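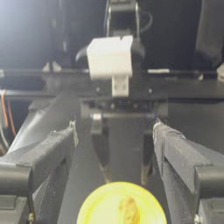
Sorting small snack pieces: plate or bare table?

Posted in Kitchen Table Talk, February
by brunness_8

I am sorting a mixed bag for a party in Dorkcombe. A yellow disc, plate or lid, makes the small brown pieces easy to see. Do you also use one?

katiris23 wrote:
I don't. The rim gets in the way of my fingers. On a dark surface a yellow piece shows very well, and the crumbs too. 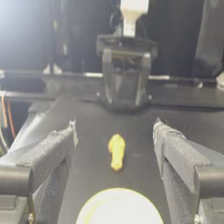 One yellow piece on the dark grey surface.

poojary177 wrote:
I disagree with katiris. A rim is useful - without it my pieces roll to the floor. And brown on dark is hard for older eyes.

katiris23 wrote:
Then choose the colour for the piece. Yellow on dark, brown on yellow. But I still prefer no rim.

brunness_8 wrote:
Thank you both. I will try a flat tray for the yellow ones and keep a plate for the brown.

Contact | Copyright Dorkcombe Home Forum | Back to top

Recent threads
Paper bags or tins for a party of 23?
How to keep crisps dry in the cupboard
Best cloth for a dark table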